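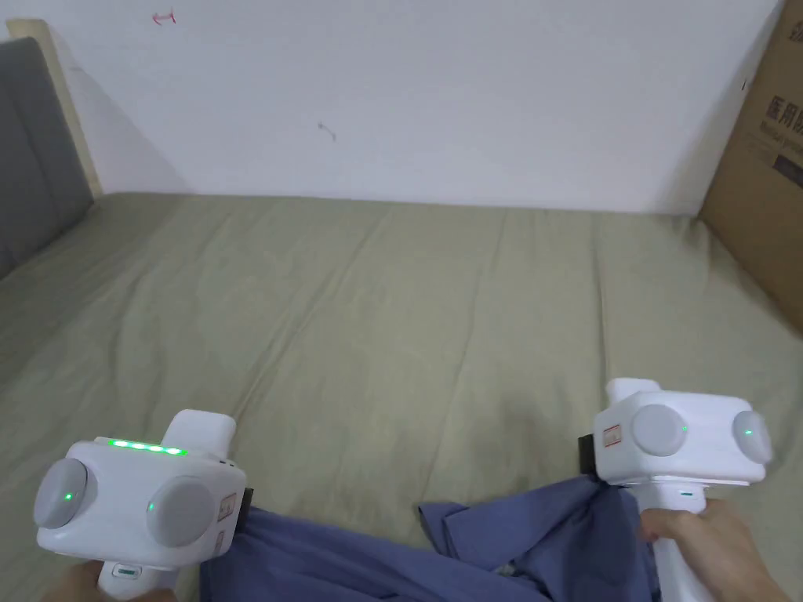

Sage green against the white wall

Linen or cotton for hot nights?

moth_and_kettle wrote:
August has finally broken me. I've gone back to plain cotton in sage green and I'm sleeping so much better – properly asleep by 11, which hasn't happened in weeks! Before I order a second set though, should I be looking at linen? My sister swears by it. I love the colour of this one and I'd want to match it.

Gondal wrote:
Linen, every time. It's scratchy for the first few washes and then it's glorious. I'd never go back.

teasel77 wrote:
Sorry Gondal, I can't agree. I gave linen a whole summer and it never stopped feeling like a tea towel. A crisp cotton percale is just as cool and costs far less. Whatever you get, check how deep the fitted sheet is. Mine pings off the corners every night. 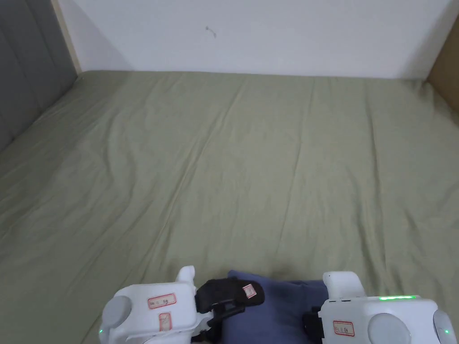 Fitted sheet, creased

moth_and_kettle wrote:
I'm never going to iron a sheet, so creases don't bother me at all. Does percale wrinkle more than ordinary cotton?

Iqra Baloch wrote:
Yes, it does, but shake it out while it's damp and peg it by the hem and you'll get rid of the worst. I've had my percale for 3 years and it's lovely, getting softer all the time. Wash at 40, no fabric softener!

Gondal wrote:
Three years is nothing, my linen's on 14. Tea towel indeed.

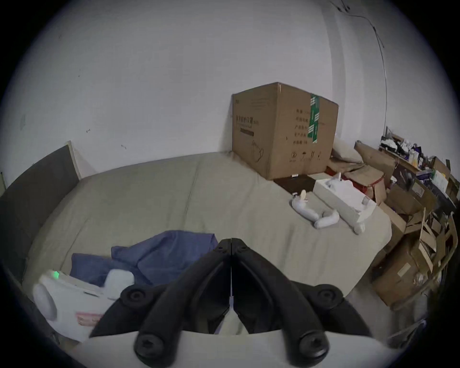 moth_and_kettle wrote:
Right, I'm going for percale first, and I'll try linen pillowcases so Gondal doesn't disown me. Does anyone know if dyed linen fades on the line? I've only got a south-facing garden.

teasel77 wrote:
Dry it inside out and bring it in by lunch. Let us know how the pillowcases go!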